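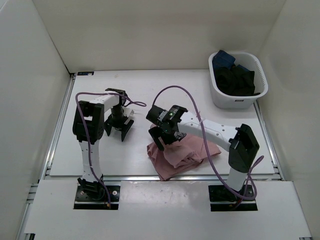 Der Fährmann brauche keinen Bruder, meinte Godelieve Dierckx, und ohne den Bruder sei der Text auch nicht mehr zu lang.

Csenge Pálfi schrieb »Bruder?« an den Rand und unterstrich es. Sie hatte 1.155 Wörter. Die Zeitschrift Prusari nahm höchstens 1.000, und sie nahm das genau. Im August hatte sie eine Erzählung zurückbekommen, die elf Wörter darüber lag, mit einem Formbrief und ohne Unterschrift.

»Der Bruder ist der Grund, warum er nicht über den Fluss will«, sagte sie.

»Das steht nirgends.«

»Das merkt man.«

Godelieve blätterte zurück. Sie las immer auf Papier, mit einem Lineal unter der Zeile, auch bei Texten, die sie schon dreimal gesehen hatte. Imre Bíró saß daneben und aß ein Käsebrot. Er schrieb Kriminalromane, von denen zwei erschienen waren, und hielt sich bei kurzen Sachen meistens zurück.

»Ich habe es nicht gemerkt«, sagte er. »Ich dachte, der Bruder kommt am Ende noch mal vor. Ich habe auf ihn gewartet.«

»Er ist tot.«

»Seit wann?«

»Seit vor der Geschichte.«

Imre kaute. »Dann würde ich das sagen. Oder ihn weglassen.«

Sie redeten noch über den Namen des Dorfes. Es hieß Skeka, und Godelieve fand, das klinge nach einer Süßigkeit. Csenge ließ den Namen stehen. Um halb zehn packten sie zusammen, und auf dem Heimweg im Bus strich sie mit Bleistift den Bruder durch, überall, wo er vorkam. Es waren fünf Stellen. An der dritten Stelle brach die Mine ab, und die letzten beiden machte sie mit dem Fingernagel.

Zu Hause tippte sie die Änderungen ein. Ohne den Bruder fing die Geschichte damit an, dass ein Mann auf einem Steg saß und ein Seil flickte. Eine Frau kam und wollte übergesetzt werden. Der Mann sagte, heute nicht. Die Frau setzte sich neben ihn. So ging es zwei Seiten lang, und dann stand er auf und machte das Boot los.

Sie las es laut. Es war kürzer, und es war auch leerer. Vorher hatte der Mann auf dem Steg etwas gewusst, das die Frau nicht wusste. Jetzt flickte er nur ein Seil.

Sie rief Viktória Dudás an, obwohl es spät war. Viktória hatte mit dem Schreiben aufgehört und arbeitete jetzt in einer Baufirma in Nisbet, aber sie hörte noch zu.

»Lies mir nur die Stelle, wo er aufsteht«, sagte Viktória.

Csenge las sie vor.

»Und warum steht er auf?«

»Weil sie nicht weggeht.«

»Und vorher? In der alten Fassung?«

»Da sagt sie den Namen vom Bruder. Sie kannte ihn.«

In der Leitung lief Wasser, Viktória spülte wohl ab. »Dann hast du die falsche Figur gekürzt«, sagte sie. »Was macht die Frau denn auf den ersten zwei Seiten?«

Csenge sah nach. Die Frau erzählte von ihrer Reise. Sie beschrieb ein Wirtshaus, einen Wirt, eine Suppe. Sie erzählte von einem Händler namens Deltard, der ihr ein lahmes Pferd verkauft hatte. Das Pferd hatte Csenge eine ganze Woche gekostet, es war das Beste, was sie in diesem Jahr geschrieben hatte -- alle hatten an der Stelle gelacht, auch Godelieve.

»Das Pferd«, sagte sie.

»Wie lang ist das Pferd?«

Sie markierte die Stelle und schaute unten in die Leiste. Mit Wirt und Suppe waren es rund 200 Wörter.

»Siehst du«, sagte Viktória. Dann musste sie auflegen, der Kleine war wach geworden.

Csenge machte eine neue Datei auf, nannte sie »Pferd« und schob alles hinein. Dann holte sie den Bruder zurück, Stelle für Stelle. Die vierte schrieb sie neu. Der Fährmann sagte jetzt: »Das Seil ist von ihm.« Mehr sagte er nicht, und die Frau fragte nicht, von wem. Eine Seite später sprach sie den Namen aus.

Damit lag der Text unter der Grenze, und es blieb sogar etwas Platz. Sie überlegte, ob die Suppe wieder hineinpasste. Sie setzte sie ein, las den Absatz und nahm sie wieder heraus.

Kurz nach Mitternacht schickte sie die Erzählung an Godelieve, mit einem Satz dazu: Der Bruder sei wieder da, dafür fehle das Pferd.

Die Antwort kam am Morgen, als sie schon im Mantel war. Um das Pferd sei es schade, schrieb Godelieve. Auf Seite zwei fehle ein Komma. Und ob das Dorf wirklich so heißen müsse.

Csenge setzte das Komma und ging zur Arbeit.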